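Equipment > Handling and sorting > Bin clearing > Flota 2

Flota 2 bin-clearing cell
Posted in March by Wayne Naylor, applications

The Flota 2 is a single-arm cell for emptying mixed bins of small hard goods. It is sold by Horrocks as a bench unit, complete with arm, gripper, bin, controller and overhead sensing. The arm and gripper may be specified separately for customers who already have a bench and a controller.

This page sets out what the cell does, what it does not do yet, and what is needed to run it. Most inquiries we receive ask whether a machine of this kind can clear a workbench, put away a junk drawer or tidy a tool crib at the end of a shift. The short answer is that it can do part of each, slowly, with a person nearby. The longer answer follows.

Intended use

The cell picks one object at a time from a shallow open bin and places it in one of several outfeed positions. Objects may be of different shapes and need not be presented in any order. Suitable goods include toy bricks, hand tools up to the payload limit, rolls of tape, blocks, caps, plastic fittings and similar. The object should be rigid or nearly so and should have at least two faces or edges the fingers can close on.

The cell is not intended for food, glass, live electrical goods, open blades or anything carrying liquid. It is not a safety device and must not be used to remove hazards from a work area.

Working area

The bin is mounted on the bench top within reach of the arm. Its walls are plain and its floor is flat, with a sloping panel at the far end. The panel is optional. It gives the fingers a shallower approach to goods that would otherwise sit hard against the end wall, and it can be removed where the full floor area is wanted.

Usable depth is 163 mm from rim to floor. Goods standing higher than the rim will be treated as obstructions, and the cell will stop and ask for them to be taken out by hand. The bin may be clamped to the bench or held at the rim with ordinary spring clamps. Either is acceptable provided that the bin does not shift when pushed by hand from the side. If it shifts, repeat the bin calibration.

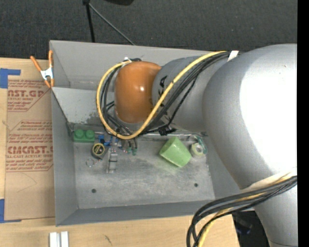

Arm over the bin, with a green toy brick, a tape measure, a metal ring and a roll of tape among the objects on the bin floor.

Mixed goods of this sort are the usual acceptance load. The brick is easy. It has square sides, does not roll and can be gripped in either direction. A tape measure is heavier and takes a wider opening, but presents flat faces and is seldom dropped. Rolls of tape lying flat are picked across the outside, or by one finger in the core if the core is wide enough. Thin rings flat on the floor are the hardest of the common goods and are dealt with under Limits.

Arm and reach

Reach is 810 mm from the base axis to the tool flange. In practice the outer part of that figure should be left alone. Near full stretch the wrist cannot tilt far enough to come down square on an object, and the cell will offer fewer grips. Place the base so that the far wall of the bin falls well inside the reach circle.

Cables run on the outside of the arm and are tied along the links. External routing makes replacement simple, but the loops near the wrist need room to move. After any change to the cable run, jog the wrist through its full range at low speed and check that no loop tightens or catches the bin rim. A loop that hangs too low can also hide goods from the sensor, and the cell will then report an empty region where there is still something to pick.

Gripper

The standard gripper is the Arnier two-finger parallel type. Fingers are metal, with replaceable tips. Tips are a wear part. Replace them when the edge has rounded enough that a coin cannot be lifted from a flat surface by hand-guided closing.

Gripping force is set per job. Start low. Excess force does not cure a bad grip and will throw round goods out of the bin.

Sensing

One fixed sensor looks into the bin from above. The arm moves clear between picks so that the sensor has a full view, and the time this takes is included in the cycle figures below. Matte goods on a matte floor give the best result. Clear plastic, polished metal and loops of translucent material return poor depth data and may be seen as smaller than they are, or missed. Even light helps more than strong light. Glare on the arm itself is harmless. Glare on the bin floor is not.

Scratches and scuffs on the floor do not normally affect detection. Replace the bin when the floor has worn into ridges that stop the fingertips from sliding under thin goods.

Cycle time

Allow around 20 seconds per object for unsorted goods, including the clearing move and the place. A person doing the same work takes one or two seconds and does not need the goods spread out first. The cell should not be bought on speed. It is of use where the bin can be worked through unattended during a break, or where the same sorting has to be repeated many times and the record of what was found has some value.

Limits

The following are known limits of the present release.

Thin flat goods. Washers, rings and cards lying flat are picked poorly. The fingers must either pinch an edge from above or push the object to a wall and tip it. The second method is supplied as a routine called Nudge and is off by default. It adds time and will disturb neighboring goods.

Tangled goods. Cord, wire and looped plastic are treated as a single object with whatever they are wrapped around. The cell will lift the lot if the weight allows. It has no untangling routine and none is planned.

Goods against a wall. Fingers need clearance on both sides. Where there is none, the cell tries a rotated approach and then moves on. Goods left at the end of a run are usually in the corners.

Unknown goods. An object the cell has not been shown can still be picked, but it will be placed in the reject position. Naming and sorting require that the object be in the job list.

Putting away. The cell places goods in fixed positions or open trays. It does not open drawers, hang tools on a board, close lids or wind a cord. Customers asking for a machine to tidy a kitchen drawer or a home garage should note this point above the others. Picking up is partly solved. Putting back where it belongs is a separate task, and the Flota 2 covers only the simplest form of it.

Bench requirements

Any rigid bench top will serve, wood included. The top must not deflect when the arm stops suddenly at full speed. Folding tables and wheeled carts are unsuitable even with the wheels locked. Leave a clear margin around the bin for calibration marks. Blue masking tape at the corners of a fixture is adequate for marking position during setup, but should be replaced with pins or stops before regular use.

Keep sheet stock, packaging and hand tools outside the arm's path. The controller checks for collision with the bin and the bench top only.

Controller

The cell ships with the Akico bench controller. Jobs are built from a list of objects and a list of outfeed positions. No programming is needed for ordinary sorting. A text interface is provided for users who want to order picks themselves or log results to another system. Job files from the Flota 1 can be opened but must be recalibrated, as the wrist geometry has changed.

Supply

Standard supply consists of the arm, two-finger gripper, one bin with removable panel, sensor with mount, controller, stop button and one spare set of fingertips. Bench and clamps are not included. Trial loads are accepted before order. Send the goods as they would really be found, mixed and unwashed if that is their usual state, and we will return them with a pick log listing each attempt, including the failed ones.

Guarding is the customer's responsibility and depends on the site. A risk assessment is required before first power-up.

Contact Horrocks applications desk | Copyright Horrocks | Back to top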